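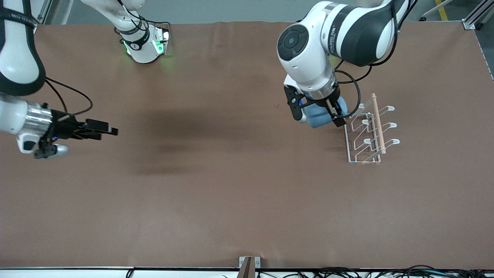
白色线架放在棕色桌面上，三个挂钩朝外

# 带挂钩的白色细线架立在桌上，挂了东西总往一边歪，桌面也留印，怎么办？

板块：收纳与小件家具　发布于2018年4月13日　标签：线架、挂钩、桌面保养、杯子

**Padmavathi Shetty**

买了一个白色的细线架，长方形框架，外面有一层包层，右侧一溜三个钩子，钩头是圆的，从上到下间距一样。牌子是 Nadar，店里的标签只写了"桌面用"，没有说明书，也没有写承重。我花了98块，在 Flirnatport 那家 Ondotov 日用店买的，收据还在。

现在有这么几个问题。

第一，钩子全在一侧，挂上马克杯以后，架子往钩子那边倾。一个杯子没事，三个钩子都挂满，碰一下桌子就晃。有一次我从最上面那个钩子上取杯子，架子跟着转了小半圈，把旁边的盐罐推倒了。

第二，桌面是棕色哑光的。架子放一个晚上没有什么，放一周以后拿开，底下有两条颜色略浅的线，用湿布擦过，淡了一些，没有全没。我不确定是压痕还是包层蹭上去的白色。

第三，我还想挂抹布。抹布洗完拧干挂在钩子上，早上摸着还是潮的，钩子和框架连接的地方有水。我担心里面的线会生锈，去年十月扔掉的那个旧架子就是从接头开始锈的，锈水流到了台面上。

桌子是租的房子里自带的，退租时房东要检查，押金是2,000，所以不想在桌上打孔，也不想用撕不下来的胶。架子本身我不打算退，尺寸刚好放得下。

想请教：
- 怎么让它站稳；
- 底下垫什么；
- 杯子和抹布能不能挂在同一个架子上；
- 已经有的那两条浅印还能不能去掉。

补充一下：平常要挂的是两三个杯子和一块抹布，偶尔挂一把小漏勺。架子里面原来想放碟子，现在还没决定。

**梁記木作（已被提问者采纳）**

先说站稳。

这类架子本身很轻，重心全看挂了什么。你的钩子都在一侧，那就把重的东西放到框架里面，靠着没有钩子的那一边。碟子正合适，或者放一罐盐、一瓶油也行。架子里有了分量，钩子那边挂两三个普通马克杯一般不会歪。你可以做个简单的试法：先把里面的东西放好，再从最下面的钩子往上挂，每挂一个就用手指在架子顶上往钩子方向轻推一下。推了能自己回来，就可以接着挂；推了脚离开桌面不肯回来，就停在这里。

顺序也有关系。重杯子挂下面，轻的挂上面，取的时候从上面开始取。最上面那个钩子我建议只挂抹布或者漏勺。你说取杯子时架子转了小半圈，多半是因为手往外拉，杯柄还卡在钩子里。圆头的钩子弯得比较深，要先往上提，让杯柄离开钩子，再往外拿。另一只手扶一下框架顶边，习惯了就不觉得麻烦。

再有就是位置。不要把带钩子的那一侧悬在桌沿外面。有人图省地方，让杯子挂在桌子外头，这样人走过去衣袖容易勾到。架子离桌沿留出一个手掌的宽度，钩子朝着不常走人的方向。

底下垫什么：用硅胶垫，薄的就行，颜色选透明或者白色，不要选黑色橡胶。便宜的黑橡胶放久了会在浅色或哑光的漆面上留下黄褐色的印，那种印是渗进去的，擦不掉。我给客人修桌面，三天两头碰到这个。硅胶垫买一整张，自己剪，剪得比架子底框每边多出一点。不要只在四个角上贴小圆点，细线架和桌面接触的是线，压力都在那几条线上，小圆点粘不牢，过几天就歪出来了。

垫子每个星期掀起来擦一次，桌面和垫子两面都擦干再放回去。硅胶垫和桌面之间如果夹了水，闷着也会出印，哑光面尤其明显。

那两条浅印，按下面的办法判断：

1. 关掉顶灯，用手电筒贴着桌面斜照。如果看得到凹下去的影子，就是压痕。
2. 看不到凹，用指甲背轻轻刮一下。能刮起一点白粉，就是包层蹭上去的。
3. 两样都没有，颜色浅一圈，边缘发虚，那是水汽印。

白粉最好处理。温水里滴一点洗洁精，用软布顺着一个方向擦，擦完用清水布再过一遍，马上擦干。还有残留的话，用白橡皮轻轻擦，力气要小。哑光面最怕的是擦亮，一旦局部擦出光来，看上去比原来的印子还显眼。所以牙膏、去污粉、魔术海绵都不要用。网上有很多人推荐魔术海绵，它其实是很细的磨料，在亮光面上勉强可以，在哑光面上一擦一块亮斑。

水汽印，先什么都不做，把架子挪开，晾两天。你说用湿布擦过以后淡了一些，如果是水汽印，湿布擦完那会儿看着淡，干了又会回来，你可以对照一下。晾完还有，再用吹风机低温档，离桌面一拃远来回吹，手放在桌面上觉得烫就停。吹30秒，歇一会儿，再看。

压痕如果很浅，平时看不出来，就不要动它了。租的房子，房东也是在正常光线下看，你拿电熨斗去蒸，搞不好把表面蒸起泡。我见过有人为了一道很浅的压痕，把整块桌面赔进去。

动手之前先在桌面背面或者靠墙的角上试一小块。还有，现在就拍一张照片存起来，退租的时候好说话。

杯子和抹布的问题让别人答吧，我家是分开放的。

**豆腐渣滓**

楼上说得很全了，我只讲抹布。

不要混挂。抹布滴水，会滴在下面的杯子上，而且抹布晚上碰着杯口，早上你还得再洗一遍杯子。一定要挂在一起的话，抹布挂最下面，杯子挂上面，中间空一个钩。不过这样三个钩子就只剩一个能挂杯子了，不划算。这一点和楼上讲的重的放下面有冲突，你自己取舍。

我是另外找了一个木夹子，夹在水龙头后面。两块抹布轮流用，早上换一块，换下来的拿到窗台上晒。抹布对折挂在钩子上是干不透的，钩子尖顶着的那个地方永远湿。要展开搭在一根横杆上，两边垂下来差不多长。

生锈我也遇到过。接头的地方包层薄，先裂的都是那里。每天用干布捏一下钩子根部，几秒钟的事。发现有小裂口，用透明指甲油点一下，晾一夜，能多用很久。别涂到杯子会碰到的地方。

架子洗的时候别用钢丝球。

**走廊尽头那一户**

为什么不直接买个磁吸的？贴冰箱上，桌子都不用占。我家那个用了好多年了。挂在桌上的都不好用，退了吧，有收据就能退。

**Padmavathi Shetty**

谢谢各位。磁吸的我考虑过，冰箱在隔壁房间，拿杯子要走过去，就没有买。

回来报告一下结果，给以后搜到这个帖子的人参考。

硅胶垫买了，一张是30厘米宽的，剪完还剩一大条，剩的那条垫在砧板底下了。垫上以后架子用手横着推基本不滑。里面靠没有钩子那边放了几个碟子，再挂杯子，按梁記木作说的推一下试试，能回来。挂第三个杯子的时候脚还是稍微抬起来一点，所以我现在只挂两个杯子，都在下面，最上面的钩子挂漏勺。

浅印用手电筒照过，没有看到凹，用指甲背刮也没有粉，应该是水汽印。架子挪开晾了两天，剩下靠近里面的一条。吹风机吹了两次，现在大约要蹲下来迎着光才看得见。我就停在这里了。

抹布挪到水池那边，用的是夹子。窗台上晒的办法这几天没有用上，一直下雨。

还有一个小问题：硅胶垫剪下来的边有点毛，摆上去容易粘灰，有没有办法修整齐？我用的是普通剪刀。

**梁記木作**

用钢尺压住，美工刀换新刀片，一刀划到底，中间不要停。底下垫厚纸板或者切割垫，别直接在那张桌子上划。剪刀剪软的硅胶会一节一节的，边就毛了。四个角可以拿硬币比着划成圆角，不容易翘。

灰用宽胶带粘一下就行，或者直接拿到水龙头底下冲，冲完竖着靠墙晾。

浅印停在那个程度是对的，再吹意义不大。平时擦桌子，那一块和别的地方用一样的力气，不要专门盯着它擦。

**豆腐渣滓**

下雨天抹布用开水烫一下再拧干，味道会小很多。展开晾在离灶台近一点的地方，别搭在灶上。

碟子放架子里也要擦干了再放。我上次没擦，水都顺着线流到垫子上，第二天掀开一片水。

**Padmavathi Shetty**

今天按钢尺的办法重新划了一遍，边整齐了，圆角有一个划歪了，转到里面去看不见。碟子以后擦干再放。问题解决，帖子可以关了。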